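Introduction to Packaging and Storage of Small Goods
Handout 4: Sorting and the unit load
Course teacher: Eftychia Kalogeropoulos

Please read before the September session. The exercises are at the end of the handout and we will do them in pairs.

1. What we mean by a unit load

A unit load is a group of goods which we move as one thing. It can be a pallet, a carton, a tray or a bag. The choice of the unit decides many later costs, so it should be made early, together with the people who pick the orders.

In the Braso case from last week, the company packed 76 pieces in one carton, but the shops ordered in groups of eight. Each carton had to be opened and four pieces always stayed over. Calculate it yourself: 76 divided by 8 gives 9, with 4 remaining. A carton of 72 pieces would remove this problem, even if it leaves a little air inside.

2. Open containers

Small parts are often kept in open trays. The picker sees the content at once and can reach it from above. The weak side is dust, and also that parts get mixed when the tray is carried. For mixed content, a strong difference of color between tray and parts helps the eye - orange pieces on a blue bottom are found faster than gray on gray.
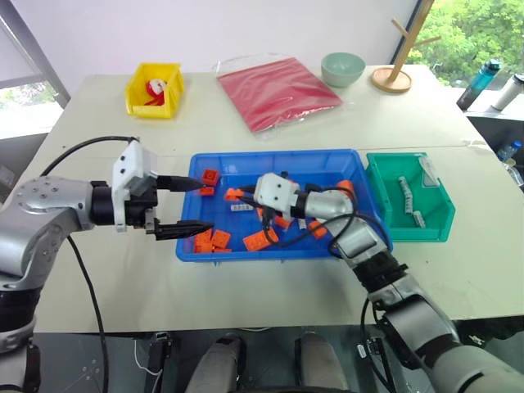 3. Closed containers

A closed container protects better and can be stacked, but now the label must do the work of the eye. Put the label on the short side and on one long side. Pešek advises to repeat the item number in large print, and I agree with this.

Exercises

a) Bisten sends 78 jars to a shop which orders in sixes. Is there a remainder?
b) Nokuvby stores screws in open trays near a door. Name two risks and propose a change.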